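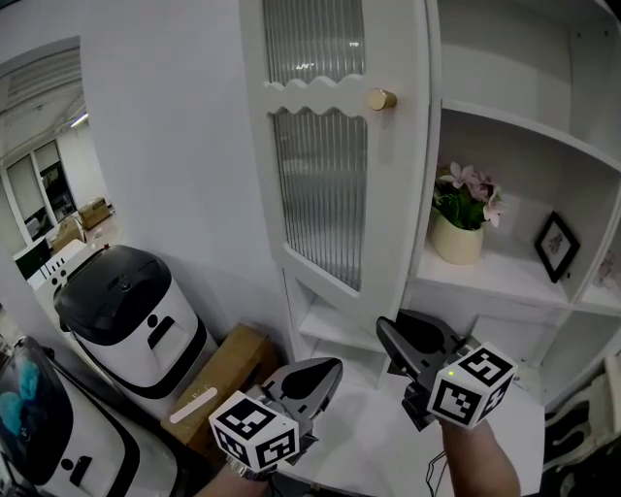

By the Nodard workshop team

About Nodard

Nodard looks after the white cabinets and shelving that people put in hallways, dining rooms and small offices. We clean them, set the shelves in order, adjust the doors and help owners decide what goes where. We started with 2 people and a van, and there are now 5 of us.

Our first regular work came from Wallov, a furniture rental business that needed its display cabinets ready for the next customer. Wallov still sends us work every month. The rest comes from households and from the Campos building, where we keep our showroom on the ground floor.

The tall cabinets with ribbed glass doors are what we get asked about most. Ribbed glass hides a messy shelf fairly well, but dust settles in the grooves and a flat cloth passes right over it. We use a soft brush first, top to bottom, then a damp cloth along the ribs. Wavy trim takes longer than straight trim. Knobs are wiped by hand and never sprayed.
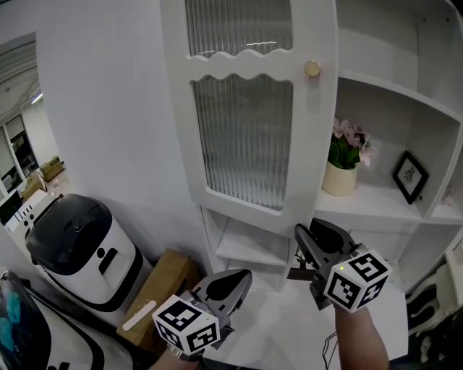 The glass-door cabinet and open shelves, with a potted plant and a small framed sketch on the middle shelf.

Open shelving is a different job. Everything on it shows, so we start by taking things off. Most customers put back less than they took down. We usually suggest one plant and one frame to a shelf, with a gap between them, and at least one compartment left alone. If you have a collection you want out, tell us before the visit and we will bring risers.

A standard visit covers one cabinet and the shelves attached to it. It takes roughly 50 minutes. Repairs are booked separately.
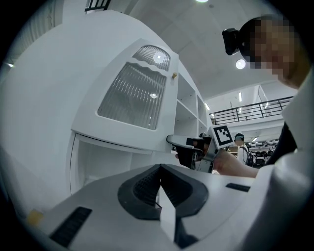 Larger jobs go through our Dirnance plan, which we set up for offices and rental companies with many units to keep up. Under the plan we keep a record of each cabinet, including door adjustments, replaced knobs and scratches that were there when we arrived. We have 700 cabinets on the plan now. Customers can ask for their records at any time.

We do not paint, and we do not move cabinets between floors. We can recommend movers who do.

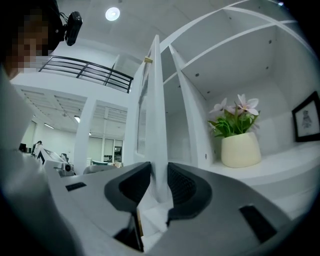
The black railing of the upper level, with the open-plan room beyond.

The showroom is open from 9 a.m. to 4 p.m. and closes for two weeks in December. Bring the height and width of your cabinet if you want a price the same day.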